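Oiling a wood worktop, the short version

Typing this up fast because Catherine Dow asked twice and I keep losing the notes. For bare or previously oiled wood. If yours has varnish on it, different job, go find another page.

What you need
Hardwax oil or plain worktop oil. I use Bedia, the matte one. 800 ml did my long counter with some left over.
Sandpaper, 120 and 180 grit. A 240 if you're fussy.
Lint free rags. Old t-shirts OK, old towels not.
A vacuum with a brush head.
Metal bucket or tin with a lid, water in it. For the rags. Don't skip, see the end.

Step 1. Clear and wash
Everything off. Warm water, drop of dish soap, wrung-out cloth. No steam cleaner. Dry it, then leave it overnight. Wood that feels cool to the hand is probly still damp, so wait.

Step 2. Look at the color
Planked tops are never one color and oil makes it stronger. The pinkish strips go darker, the cream ones go yellow. If you hate that, get an oil with a bit of white pigment and test it on the underside first. Tadeo Espinoza didn't test, and his whole island is now the color of tea. 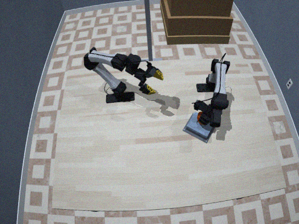
Step 3. Sand
120 first, with the grain, light pressure. Whole surface, not just the stains, or you get dips you'll see every morning. Then 180. Stop there for most oils. Too smooth and it wont soak in.
Edges by hand. Round them over very slightly, sharp edges lose their oil first.
Vacuum. Wipe with a barely damp rag. Vacuum again.

Step 4. First coat
Stir the tin, don't shake. Pour a puddle maybe the size of a saucer, spread it thin, work in sections. Thin! Thinner than that.
Wait 15 minutes. Then wipe off everything that hasn't soaked in. Get down low and look across toward the window, wet patches shine. Any you leave will go sticky and stay sticky.

Step 5. Second coat
Leave it overnight, windows open. Quick rub with the 240 if it feels furry, dust off, same again but use half as much oil. Ends of the planks drink more so give them a third go.

Step 6. Hands off
Dry to touch by next day, but not cured. Keep water off for 6 days. Light things can go back after two. Lift, don't drag. Anything with a metal base gets felt pads or a cork mat under it, damp metal on new oil leaves a black ring and then you're back at step 3. 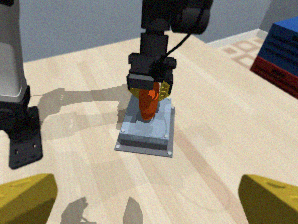
Metal box on a light wood top.

Black rings and scratches
Small ring: lemon juice, ten minutes, rinse, dry, spot sand, re-oil. Big ring: oxalic acid, gloves, read the packet.
Scratches: 180 with the grain, wider than the scratch, dab of oil.

How often
Twice a year by the sink, once everywhere else. I do mine in August when the windows are open anyway. Flick water on it, if it beads you're fine.

Rags
Oily rags heat up by themselves and can catch fire. Into the water bucket, lid on, then lay flat outside to dry before they go in the trash. Never balled up in a bag.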